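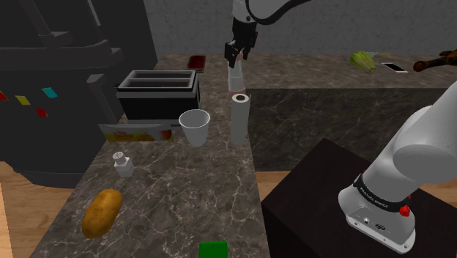 Foro Mokoneck > Automatización > Compras y presupuestos
Tema: ¿Simular primero o comprar ya el brazo?

RahelMosli
13 de mayo de 2025
¡Hola a todos! Llevo desde febrero dándole vueltas al presupuesto del laboratorio de cocina y ya no sé si avanzo o retrocedo. Tenemos aprobado un solo brazo con pinza de dos dedos, y Fabian (Fabian Widmer, mi jefe, un santo con las hojas de cálculo) quiere firmar con Tramico este mismo mes. Yo preferiría seguir en simulación hasta el otoño y guardar parte del dinero para la encimera, el soporte y los repuestos. ¿Cómo lo habéis hecho vosotros?

ruchti_r
Buenas, Rahel. Yo simularía, sin dudarlo. Nosotros pasamos 9 semanas probando alturas de soporte en el simulador antes de pedir nada, y cambiamos el plano dos veces — en chapa de verdad, cada cambio habría sido otra factura. Pregunta también cuánto tarda la entrega, que a mí se me olvidó y todavía me lo recuerdan.

annelies_o
Pues yo no estoy tan de acuerdo, con todo el cariño, Reto. Los vasos transparentes nos salían de maravilla en pantalla y luego, en la mesa, un desastre (reflejos por todas partes, ¡qué semanas!). Si el dinero está aprobado, compraría el brazo y dejaría el simulador para los turnos de noche.

ruchti_r
Lo del vidrio te lo concedo. Lo del soporte, no.

RahelMosli
¡Gracias a los dos! ¿Y para la comida y los cacharros? Había puesto 276 euros y Fabian me los ha tachado.

annelies_o
Que los destache, mujer. Patatas, rollos de papel, vasos de cartón, cajas de cereales... se gasta todo rapidísimo. Reserva hasta 100 euros al mes y ponlo como fungible.

marlies_leitner
Me sumo tarde. Pedid a Tramico las garras de repuesto en la misma oferta; por separado, a nosotros nos cobraron otra vez el envío.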